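The Box for Stasiv

My grandmother left Stasiv when she was a girl, and she never went back. But every September she sent a box there. She did not send money, because she said that money makes people quiet. She sent sweets. Now her hands are not strong enough for the tape, so the box has become my work.

I bought the sweets on Wednesday, in the long shop behind the station at Plollard. The woman there knows me as the one who takes a long time. I read all the packets, even the languages I cannot read. I took small things, each one in its own wrapper, because in Stasiv the box is opened on a table with many hands over it, and a big bag always stays with the person who is nearest.

At home I put the patterned cloth on the table. It is the white one with the triangles. My grandmother does not allow a box to be packed on bare wood. When I was six I asked her why, and she told me that the table would be jealous. I still do not know if it was a joke.

She sat in her chair by the window with the blanket on her knees and gave the orders.

"The hard ones first," she said.

"They are all soft, Grandma."

"Then the ugly ones first."

I held up one packet after another and she made her decision. Some she wanted to touch. She pressed them near her ear and listened to the noise of the plastic. One of them she put in her sleeve, very slowly, and looked out at the street, and I looked at the street also.

"Who is going to eat them?" I asked. I had wanted to ask this for some years. Her sister was dead, and the sister's husband too. The address on my paper was only a house number and the word Stasiv. The road had a new name now, but she did not accept the new name.

"The children," she said.

"Which children?"

"There are always children in that house."

I thought about it while I folded the brown paper for the bottom. The last letter from Stasiv came when I was still in school. It was written in pencil and it said thank you for the box, the weather is bad, the pear tree has fallen on the Zirness side. After this, no more letters. But no box had come back either, and the post office in Plollard is very proud of sending things back. They once returned a birthday card to me because I wrote the four like a nine.

So somebody was opening the boxes. I tried to imagine this person. Maybe a man who bought the house with an old stove and a cellar, and then one day in autumn he received sweets from a stranger. The first year he was surprised. The second year he thought it was a mistake again. And by now, maybe, he says to his children in September, wait, it is almost the time.

"You should write them a letter," I said.

"What would I write? I don't know them."

She said it in a completely normal voice. I stopped with the paper in my hand. She was smoothing the blanket on her knees, and the thing in her sleeve made a small noise.

"Put the pink one in," she said. "Standing up, so it is the first thing they see. And don't take 30 minutes for it, the post closes at 4." 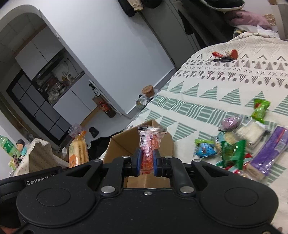 I did as she told me, and then I went to look for the tape.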